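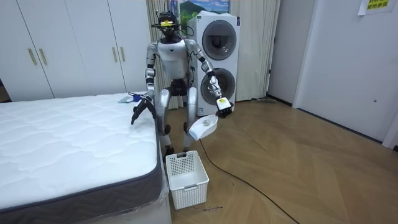

Small bedroom with a wooden floor and a stacked white washer-dryer unit.

FLOTSTEAD, Sep 17, 2020 – Firum, a maker of water control parts for multifamily housing, today released the Prevard leak shutoff assembly for in-unit laundry connections. The assembly closes the hot and cold supply lines to a washing machine when water is detected on the floor or in the drain pan. It is intended for apartments in which the washer is installed in or next to a finished living space and no floor drain is present.

Prevard consists of a dual valve body, a control module and two floor sensors. The valve body mounts in a recessed wall box and accepts standard threaded supply hoses. The control module plugs into a grounded outlet and has a battery backup. When either sensor is bridged by water, the module closes both valves and sounds an alarm. The valves stay closed until the module is reset by hand. Restoring power does not reopen them.

"Most of the calls we get from property managers are about hoses and drain lines, and most of those units were built with the laundry in a closet and no pan," said Mahlet Tamiru, director of product engineering at Firum. "The valve had to fit the wall box that is already there. If the drywall has to be opened, the job does not get done."

Stacked laundry units present a separate problem. Supply valves behind a stacked washer and dryer are often out of reach without moving the pair, and residents may be unable to shut off the water quickly. The Prevard control module can be mounted up to 20 feet from the valve body, which allows it to be placed beside a door or at another point the resident can reach. A manual close button on the module face shuts both lines without a leak signal.

Field installation

Onsri Residential, which manages rental buildings in Flotstead, has installed the assembly in 492 apartments. Work was done during scheduled unit turnovers and annual inspections. Existing wall boxes were kept wherever the box depth met the installation guide. Supply hoses were replaced at the same visit.

"We wanted the same part in every building so that the maintenance crew carries one kit," said Pichit Jaidee, facilities manager at Onsri Residential. "The sensor placement took the longest to settle. In the narrow closets we put one sensor in the pan and the other at the front edge of the pan, on the floor."

Onsri Residential will extend the work to its remaining buildings with in-unit laundry. The schedule for those buildings has not been set.

Sensor and valve details

Each sensor uses paired metal contacts on its underside and requires standing water to trigger. Damp air and light condensation do not activate it. The sensor leads are routed under the baseboard or along the wall behind the machine. Leads must not be run beneath the washer feet.

The valves are motor-driven ball valves. The module cycles them once a month to limit mineral buildup and logs the result. If a valve fails to complete its travel, the module shows a fault light and repeats a short tone until the fault is cleared. The assembly does not connect to a wireless network. A dry contact output is provided for buildings that have a central alarm panel.

Prevard does not replace a drain pan where one is required by local code, and it does not detect a blocked dryer vent. Installers should check local plumbing rules before work begins. Hoses should still be inspected and replaced at the interval given by the hose maker.

Availability

Prevard is available now to plumbing contractors and building owners through Firum's distribution desk in Flotstead. The first production run is 800 assemblies. A version with a single valve, for cold-only connections, is planned for December. Replacement sensors and battery packs are sold separately. The installation guide, wiring diagram and wall box depth chart can be requested from the technical desk.

About Firum

Firum designs and assembles shutoff valves, wall boxes and supply fittings for apartment buildings. Its offices and assembly floor are in Flotstead.

Press contact: Eldana Gudeta, Communications, Firum
Technical inquiries: Elibariki Mbwambo, Technical Desk, Firum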